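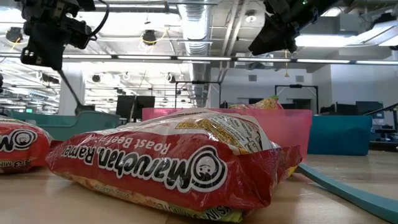
The request from Sirum was for 28 cells by June. The budget covered 13. I was asked to write the paragraph that joined the two numbers.

I drove to Lurkanlow on Wednesday and sat with the quote from Biltmont. Arms were priced in pairs. Frame, cabling and install came under a separate heading, and spare fingers under a third. Bins, trays and noodles were listed as consumables, capped at 300 dollars per cell.

"Does the cap include spoons?" I asked.

The line lead said spoons were capital. They had been capital since the Duggan audit.

I wrote that down. I asked how long a gripper lasted and she gave me a figure in months, then a different figure for the left side.

"Why the left?"

"It gets the bowls."
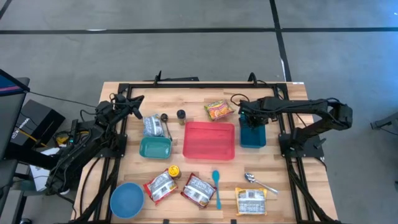
Cell 9, right arm over the cup.

I moved the left grippers to a shorter replacement cycle and the total rose by nearly the price of one cell. That made it 12. I changed the carpet tape to a shared cost and it went back to 13.

At four she asked whether I wanted to see a full run before I signed. I said the form had no field for it. She pulled over a second chair anyway, and I put the cap back on my pen.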